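How to Sort, Wash and Put Away a Drawerful of Chopsticks

by Bianka Virág

Print this page | E-mail this page to a friend

If your house is anything like mine, you didn't set out to own this many chopsticks. A pair comes home from a trip, another comes as a wedding favor, your sister gives you a boxed set every time she can't think what else to give you, and one fine November evening you reach into the drawer for two that match and come up with a red one and something brown. I put up with that for nearly 8 years (I'm not proud of it!) before I sat down and worked out a way to deal with the whole lot, and now I do it a couple of times a year with a pot of tea beside me. It's a pleasant job, I promise, and it suits an afternoon when you don't feel like doing anything that needs much thinking.

What you'll want

A table you can walk around, or at least reach across. A cloth to go over it, the plainer the better if you're matching dark sticks, though I've never let a busy pattern stop me. A bowl of warm water with a little dish soap, a soft sponge, two dry towels, and some kind of upright holder with holes in it so the air gets through. My first holder was a Makris one from the hardware store, and when that cracked I moved on to an Ikow, which has a deeper foot and doesn't tip when you load one side. A clean jam jar will do for a small family.

Getting everything out

Empty the drawer completely. Check the dish rack, the picnic bag, the back of the silverware tray and the cup where you keep the pens, too. I've found three in with the knitting needles before now, and one holding up a tomato plant.

Wash them before you match them. Take a few at a time, hold them by the thick ends, and run the sponge down toward the tips, turning as you go. Pay attention to any carved or twisted parts, where rice starch likes to hide. Lacquered and painted ones shouldn't soak, so give those a quick wash, a rinse and straight onto the towel. Bare wood and bamboo don't care for soaking either, and I keep all of mine out of the dishwasher, whatever the box says. Pat them dry, then leave them spread out for a good while so the last of the damp can go.

Matching the pairs

Now spread the cloth and lay the sticks out with all the tips pointing the same way. It sounds fussy, but your eye picks up the handles much faster when they're lined up side by side, and the handles are where the differences are. Leave a bit of room between one color and the next. Reds are the worst offenders: a bright red, a dark red and a maroon look like cousins in a drawer and like strangers on a table. Look for gold bands, bits of pattern, and whether the thick end is round or square.

When you think you've got a pair, stand the two of them on their ends on the table and see if the tips come level. Then roll each one gently if it's round, and watch for a wobble. A warped stick will never pick up a peanut again, however pretty it is.

Chopsticks on the cloth, with the pink holder toward the back of the table:

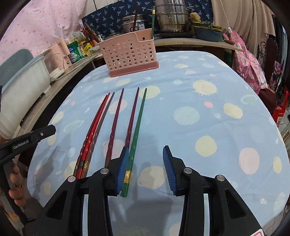
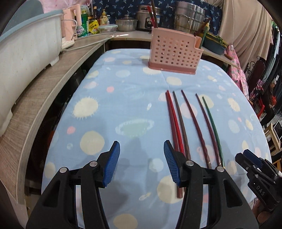 Once you have your pairs, don't be in a hurry to throw out the leftovers. I give the odd ones a month in a jar on the windowsill, because you'd be amazed how often the missing half wanders home from a lunch box. After that, the sound ones become cooking chopsticks (lovely for turning bacon or stirring eggs) and the rest go out to the garden as seedling markers. Anything with flaking paint or a split tip should skip the kitchen altogether.

Filling the holder

There are two schools on which way up they go. I was brought up with tips up, and I still do it that way, though I wash my hands first and take hold of the handles low down when I lift them out. My neighbor goes tips down and says it's cleaner, but then she has to wash the bottom of her holder twice as often, so I think it comes out even. If your holder has a divider, put everyday pairs in the bigger part and the guest pairs in the smaller one, or short ones for the children if you have any at your table. Don't cram it. If they squeak against each other going in, you've got too many out, and the extras can go in a flat box with a bit of tissue.

Rinse the holder itself every week or so, and poke through the holes with an old toothbrush. A wet base is what makes the bottoms go gray.

Last updated February 2, 2023

Contact | Copyright Virnetano Home Pages | Back to top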